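The Revival Machine Has Come for Ketska, and I Have Questions

The news arrived on a Saturday, when nobody announces anything they feel good about. Fado, the streaming service with 41 original series and maybe four you could name, is bringing back Ketska.

If you missed it the first time, Ketska was a slow, odd drama about a ferry town where the ferry had stopped running. It lasted 2 seasons. It had a theme song played on what sounded like a broken accordion, and it ended in the middle of an argument over a boat license. The people who loved it really loved it. I was one of them, and I still don't want this.

The press release says the new episodes will "honor the spirit of the original while opening the door to a new generation." I have read that sentence about so many shows that I could recite it in the shower. The last time Fado opened a door to a new generation, we got Temamel, a reboot of a puppet mystery series with no puppets in it. It was gone in a month. Fado also took the original off the service the same week, and it hasn't come back.

So who is asking for this? Fado points to a fan petition with 3,000 signatures. That's a nice turnout for a zoning fight. For a service that wants the whole country to pay every month, it's a thin reason to rebuild a town and hire a crew. I signed a petition once to bring back a flavor of chips. I didn't expect them to build a factory.

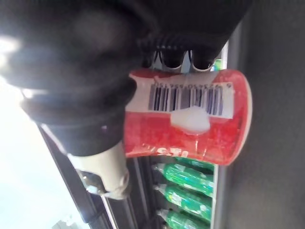 A red container, held sideways.

My guess is that the old show costs Fado very little and already has a name people half remember. That's the whole appeal. A new idea has to be explained to you in a trailer. An old title does its own explaining while you're scrolling at 11 at night, too tired to take a chance on a stranger. You click, you watch six minutes, and somewhere a chart goes up.

Van der Merwe, the production company behind the original, is listed as a partner on the revival. Fans took that as a good sign. I'd wait. "Partner" can mean the same writers in the same room fighting over the same boat license. It can also mean a logo at the end of the credits and a check in the mail. The release doesn't say who is writing, who is directing, or whether any of the cast has read a page. It does say there will be a companion podcast.

There's a fair case on the other side, and I'll make it. Ketska never got a proper ending. Its final episode ran 30 minutes, shorter than all the others, and it felt like someone had turned the lights on and asked everyone to leave. If the revival wants to finish the story in one short season and go home, fine. I'll watch with a blanket and a grudge. 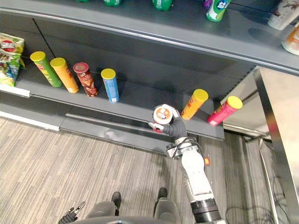
But nothing in the announcement uses the word "finish." It talks about a "return to the world of Ketska," and worlds are what you call a show when you plan to sell more than one of them. The original didn't have a world. It had a dock, a bar, and a school gym that doubled as the courthouse when the budget ran low. You could feel how small it was, and that was a big part of why it worked.

Filming starts in May, according to Fado. Until then, the old episodes are still up, buried under a row called Hidden Favorites. Start with the second one, since the pilot is mostly people looking at water. And maybe watch them soon, given what happened to the puppets.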